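Trumness Distortion Pedal, by Vonis

A distortion pedal for people who think the last one was too polite. Two knobs, Volume and Gristle, and we have never met a customer who left Gristle below nine.

It does one sound: the early death metal buzz, all chainsaw and no manners. Jazz players have bought it. They have been very quiet since.

Runs on a 9V supply, center negative. No battery clip -- Ward Baert, who designed it, hates them. Price: $196, with a three-year warranty that doesn't cover beer. 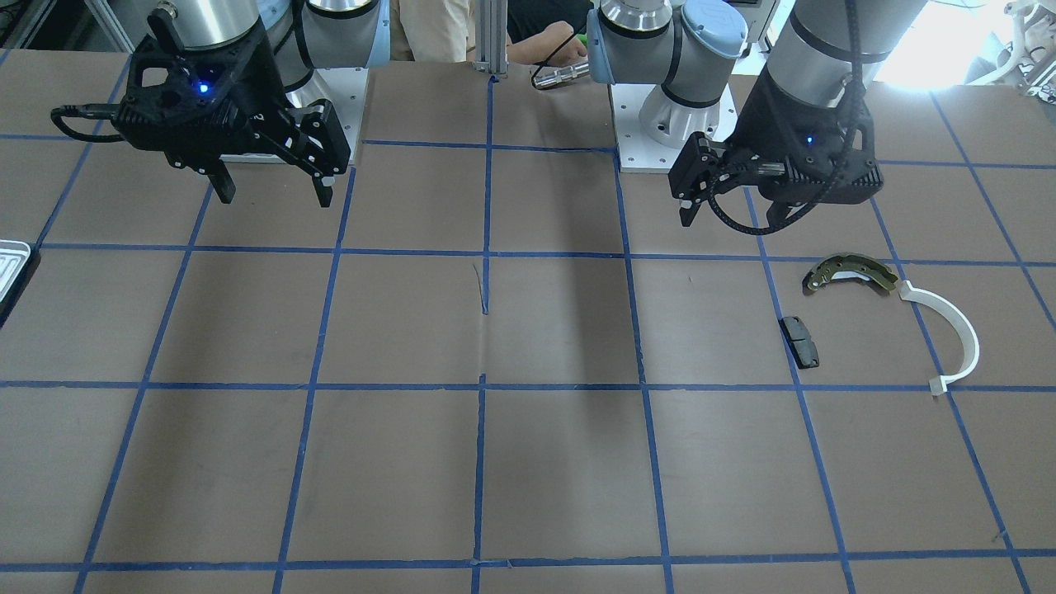 Page last changed: 2024-05-24

The Histance reverb is sold out until October. The Beaudoin fuzz is still in stock, in beige, which may be why.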